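Trondura Color Sorting Set – Set-Up Guide

Section 4: Laying out the plates and cubes

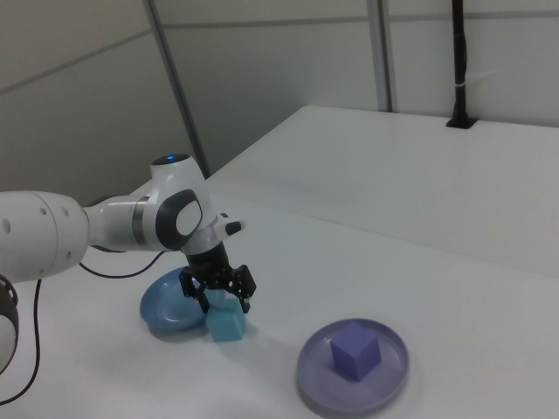
Fig. 4. Purple cube on the lavender plate; teal cube beside the blue plate.

4.1 Purpose of this section

This section covers the table layout for the matching activity: preparing the surface, placing the plates, placing the cubes, and returning the table to its starting condition between rounds. Read Section 3 (Unpacking and checking parts) first. Scoring is covered in Section 5.

The layout in Fig. 4 uses two plates and two cubes. Other color pairs supplied by Trondura are laid out in the same way.

4.2 Terms used

Plate: a round, flat-lying dish with a raised rim. The plate is the target.

Cube: the piece to be placed.

Matched: the cube rests on the plate of its own color family, with its full base inside the rim.

Open: the cube rests on the table next to its plate.

Pair: one cube and the plate it belongs to. The cube and plate in a pair are close in color but do not have to be the same shade. In Fig. 4 the purple cube is darker than the lavender plate under it.

4.3 Preparing the table

1. Choose a flat table with a plain top. White is preferred. Patterned cloths and wood grain make the paler plates harder to pick out.

2. Clear the area where the plates will stand.

3. Wipe the surface with a damp cloth and dry it. Crumbs under a plate will cause it to rock.

4. Check that the table does not slope. Place one cube on the surface and press lightly on each corner of its top face. If the cube shifts, adjust the table feet and repeat.

5. Set the lighting. Soft overhead light is suitable. Pale shadows around the plates and cubes are normal and do not affect the activity.

Note: Colored lamps must be switched off. Under a warm yellow bulb, teal and blue may be hard to tell apart.

Caution: Keep cords flat on the table and do not run them under a plate or cube. A cord under the rim will tilt the plate.

4.4 Placing the plates

1. Place the blue plate first, rim up. This plate is the reference for the rest of the layout.

2. Place the lavender plate nearer the front of the table and to the right of the blue plate, also rim up.

3. Leave a clear gap between the two rims. The gap must be wide enough for a cube to stand in it without touching either plate.

4. Press down on the center of each plate. The plate must not rock or slide.

5. Mark the plate positions if the same layout will be used again. Small pieces of removable tape placed outside the rim are sufficient. Do not put tape under a plate.

Note: The plates do not have a front or back and may be turned in any direction.

Caution: Do not stack plates while a cube is on the lower one. The raised rim can chip.

4.5 Placing the cubes

1. Take the purple cube and hold it by two opposite sides.

2. Lower it straight down onto the center of the lavender plate. Release both sides at the same time. This pair is now matched and serves as the model for the round.

3. Take the teal cube and place it on the table at the right of the blue plate. Keep its base clear of the rim. This pair is open.

4. Look at the layout from directly above. The purple cube should be inside its rim on all sides. The teal cube should stand fully on the table.

5. Correct any cube that leans against a rim. A leaning cube is not counted as matched or open.

Note: From a low viewing angle, an open cube may seem to overlap the edge of the plate beside it. Always confirm the gap from above before moving the cube.

4.6 Alternative layouts

Layout A – one pair matched, one pair open. Use this layout for new groups. It is the layout described in 4.4 and 4.5.

Layout B – both pairs open. Place each cube beside its own plate.

Layout C – both pairs crossed. Place the teal cube on the lavender plate and the purple cube on the blue plate. One cube must be moved to the table before the other can be matched.

Layouts B and C use the same plate positions as Layout A. Do not move the plates when changing from one layout to another.

4.7 Resetting between rounds

1. Lift all cubes off the plates and stand them at the side of the table.

2. Check both plates against the tape marks. Slide back any plate that has moved.

3. Wipe fingerprints from the plates with a dry cloth.

4. Replace the cubes according to the layout in use.

5. Allow the next round to begin only when all hands are clear of the table.

4.8 Common faults

Cube slides when released: the plate surface is damp or dusty. Wipe and dry it.

Plate turns when the cube is lowered: the cube is touching the rim. Raise it and lower it again nearer the center.

Plate rocks: check for a cord, crumb or piece of tape underneath. If the surface is clean, set the plate aside and use the spare.

Colors disputed: compare the cube with both plates in daylight. Teal belongs with blue. Purple belongs with lavender.

4.9 Cleaning and storage

Wash plates by hand in warm water with mild soap. Dry them before stacking. Wipe cubes with a damp cloth and do not soak them. Store the cubes in the Tanska tray and the plates in the sleeve, rim side up, with a sheet of paper between each plate. Keep the set away from direct sunlight – the lavender plate is the first to fade.

Continue to Section 5: Scoring a round.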